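Chapter 7
Simulating the Gripper Before the Build
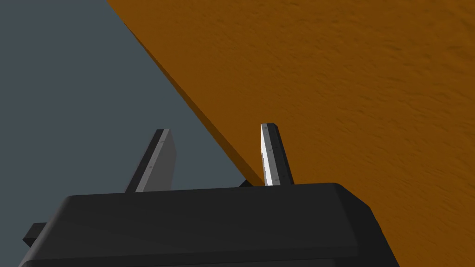

Figure 7.1 Simulated view from above and behind the gripper, fingers open near the edge of the tabletop.

The arm assembled in Chapters 4 through 6 has no gripper yet. In this chapter you will model a two-finger parallel gripper, mount it on the simulated arm, and test it against a bench before cutting any parts.

The design follows one that Marlina Govindasamy and Arif Goh built at the Brestton shared workshop. Their fingers are flat plates, each with a row of small screws down its face. The plates open to 70 mm and are driven by a single motor inside the housing. The simulation model, named Fevus, has 2,939 triangles and loads on an ordinary laptop.

Most early faults in a home build come from clearance. The housing is much wider than the fingers, so a path that is safe for the fingertips can still drive a corner of the housing into the bench. A table edge is a useful first test. It gives the collision checker a top plane and a side face to resolve at close range.

Section 7.1 defines the coordinate frames of the housing and the 2 fingers. Section 7.2 sets the joint limits. Section 7.3 places the bench top 300 mm above the arm's base plane and runs the first approach. Contact and friction are left until Chapter 8.

Before you begin, check that the arm model from Section 6.4 loads without joint errors and that all lengths are in millimeters.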